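Table (furniture)

A table is a piece of furniture with a raised flat top, supported most often by one to four legs. It is used as a surface for working, eating, playing games or placing things on it. Tables are made in many heights and shapes, and the names given to them usually come from the use (dining table, writing table, card table) and less often from the form (gateleg table, trestle table).

Contents
1 Parts
2 Tops
3 Surface and finish
4 Care
5 Regional makers
6 See also

Parts

The horizontal part is called the top. Under the top there is usually a frame of four rails, which together are named the apron. The legs are joined to the apron by mortise and tenon, by dowels, or by metal corner plates. In a pedestal table the apron may be absent, and the top rests on a single central column with feet that spread at the floor. A stretcher is a bar that connects the legs near the ground. It was common in older tables, where it also kept the feet of the sitters away from a cold or dirty floor.

Tops

A solid wooden top is normally made of several boards glued edge to edge, as wide boards are expensive and they tend to cup. Wood swells and shrinks across the grain with the humidity of the room, while along the grain it hardly moves. For this reason the top should not be fixed rigidly to the apron. The joiner uses wooden buttons or slotted metal brackets, which hold the top down but allow it to move sideways. If this is neglected, a crack can open in the first dry winter.

Extending tables have a seam across the top, where the two halves are pulled apart and one or more leaves are laid in. Drop-leaf tables have hinged parts that hang at the sides when not needed.
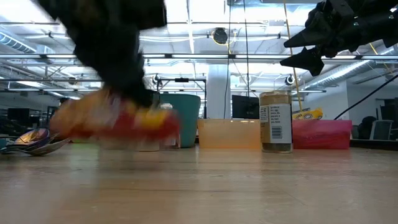 Surface and finish

The finish protects the top from water, grease and rubbing. Oil and wax give a soft sheen and are easy to repair at home, but they resist heat and alcohol poorly. Varnish and lacquer make a harder film. A glossy film shows the colour of the wood well and also shows every scratch, and many makers of kitchen tables prefer a satin finish on this account.

Care

Daily dust is removed with a soft dry cloth, moved in the direction of the grain. Spilled liquid should be wiped at once. White rings left by hot cups are moisture caught in the finish, and they often disappear by themselves after some days. Dark rings lie deeper, in the wood, and usually require sanding.

Regional makers

The Vedside workshop was founded by the joiner Ermanno Morelli and became known for a plain four-legged kitchen table, the Modari. The first series had 337 pieces, each with a number burned under the apron. A second series of 500 was made with a thinner top, which Lionel Barbier, who later directed the workshop, considered a mistake. The thicker top returned in the third series. Early tables with the original finish are now difficult to find.

See also

Bench
Desk
Trestle
Wood finishing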